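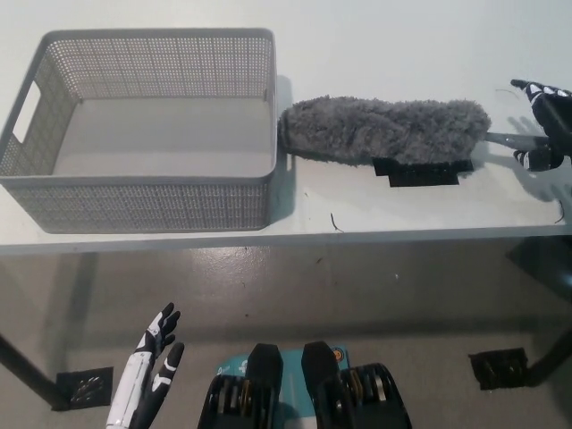
Right hand on the duster handle, gray basket to the left

Fingered hand or two-jaw gripper for thin handles?
Posted by urnville_bench, Aug 17, 2020

We're trying out fingered hands on our robot and I'm having a blast with it! The job is a fluffy duster that has to go into a plastic basket. The handle is slim, and with the thumb curled under it the grip looks great from the head camera – but the duster rolls when the arm swings left. Before this we ran a two-jaw Mühlbauer and got 600 tries out of it with hardly any rolling. Is it worth sticking with fingers?

cesberg_fan
Stick with them! I had the same roll on a paint brush. Grab closer to the head, where the weight is, and slow the wrist down for the first 15 degrees. My drops went way down after that. Also try closing the thumb last – it made a bigger difference than any force setting I played with.

trorkaston22
two jaws with rubber pads. done

mopbot
Depends what comes next. For dusters only, I'd go back to the jaws. If you have cups and cloths coming up in November, the fingers will pay off. What controller rate are you running?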